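30 Sep 2023, bench 2, O. Akinola

Trano handheld gripper kit, loan set from Ledesora, second day of review. Trigger travel measured 8 mm on both units. Charger still missing from the case; Garba Wike has written to them.

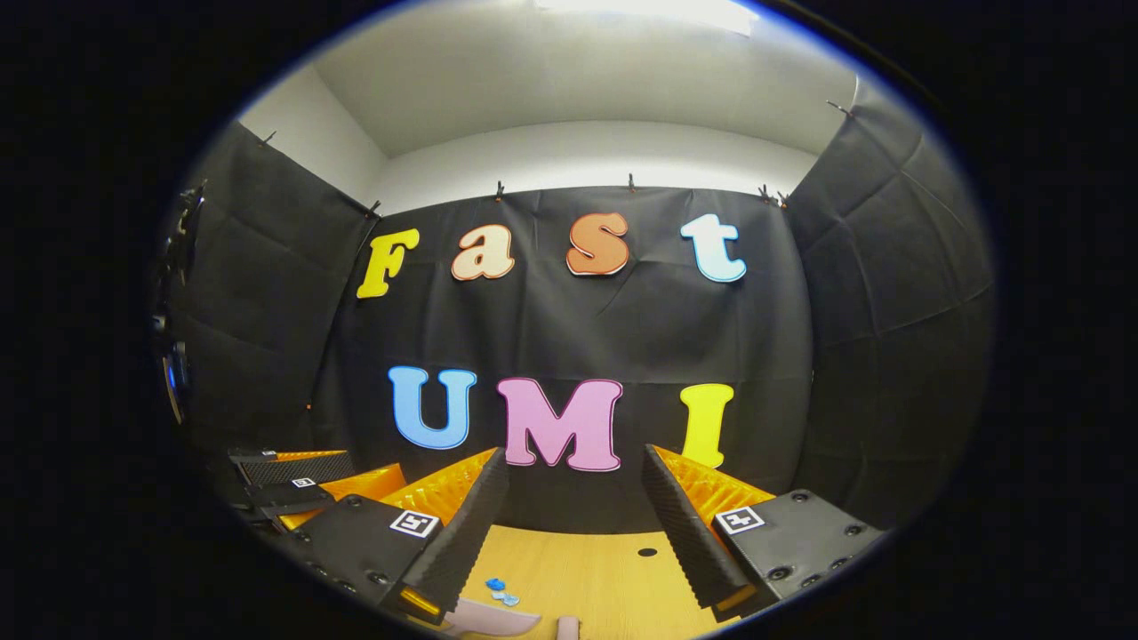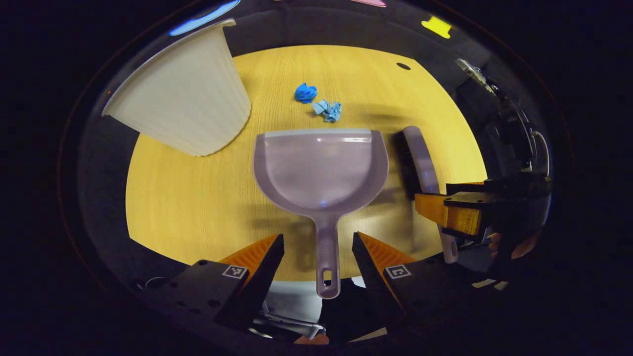

Finger stiffness is the open point with this kit. The June sample had harder pads and slid on anything tapered. The new orange pads have a ridged inner face, and a thin handle like the dustpan's is the case I want logged first, then the brush. Tags sit on top of the finger blocks, one on each finger. Session count now 152.

To do: ask for spare pads and the price per pair. Garba to check screw torque before the units go back in the case.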